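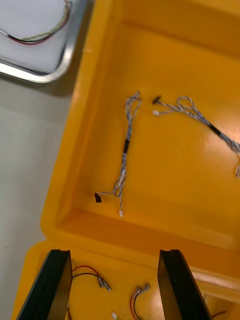 Flikura Bench Support, Yeoh Annexe

Ticket 269
Subject: Harnesses and round boards in the yellow bins don't match the kit list
Status: Open (was Closed, reopened)
Priority: Normal, against my wishes

Reported
Kits for the Liswood lamp controllers keep coming up short or wrong at the assembly bench. The stock sheet says every harness in the yellow bins is the same part. I don't believe the stock sheet. Stores says the harnesses are fine and the bench is grabbing the wrong ones. I don't believe that either, but I've agreed to write it all down before anyone orders more.

Log, 8:20 am
Looked at the harnesses in the main compartment. White, grey and blue-striped strands twisted together, black sleeve part way along. So far that agrees with the drawing. The ends are where I start to have doubts. There are small black connectors and small white ones, and the drawing I was given shows a single colour for both. Either the drawing is old or the supplier has swapped a housing and told no one at our end. Stores reckons the colour is cosmetic. Maybe. I'd like to see that in writing from Tastuvside before I treat it as gospel.

Log, 9:05 am
Reply from stores: "Colour of plug is not a fault. Please close." Ticket was closed on me while I was at the bench. Reopened it. Nobody had asked whether the plugs fit the header, and that was the whole question.

Log, 9:40 am
Pulled one harness from the bag of 80 that came in August and tried both ends on a known good board. White plug seats and clicks. Black plug seats too, though I had to look twice to see which way round it went, and there's no key that I'd trust a new starter with. Continuity fine end to end. One harness proves very little.

Also noted: there is wire with red and dark strands in the metal tray beside the bin. It isn't on the Liswood kit list at all. Stores says it "belongs to another job". Which job? Left it in the tray and asked for a label.

Log, 11:15 am
Moved on to the boards. The theory from stores is that the board revision changed, so the harness changed with it, and the bench is mixing old with new. It's a tidy theory. I went looking for something to back it up.

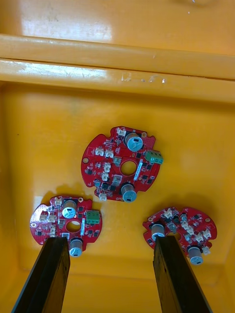 Red round boards in the yellow bin, green screw terminal on the rim.

What I can say about the upper board: green three-position screw terminal, two capacitors with silver-blue tops, small white connectors for the wires. The sheet for the current revision has the terminal and both capacitors, so on the face of it that board is current. The sheet for the previous revision has them as well. So much for telling the two apart by eye. The revision is meant to be printed on the underside, and I'll be turning over every board in stock before I accept that anything has been mixed.

The boards are also lying loose on bare plastic. I was told last time that the yellow bins were static safe. I was told this by the same person who couldn't find a data sheet for them. Request: anti-static bags or a lined bin until somebody turns up the paperwork. The scuffs on the ledge I don't care about.

Log, 1:30 pm
Turned over a first batch from the shelf. All current revision. The mixing theory isn't looking flash, but I haven't done the rest, so I won't call it dead.

Log, 2:10 pm
Stores suggests "swapping the harness and seeing if it goes away". We did that on the last ticket and it went away for 3 kits. Declined.

Still to do
Check the remaining boards for revision, underside only.
Get Tastuvside to confirm both plug colours against the part number.
Test more harnesses from the August bag, black end first.
Label the red and dark wire or take it off this bench.
Find the data sheet for the bins, or stop saying they're static safe.

Workaround for the bench
Build with harnesses that have been tested and tagged green. If a plug needs more than a light push, stop and put it aside with a note of which end it was. Don't trim the housing to make it fit.

Please don't close this one again without asking me.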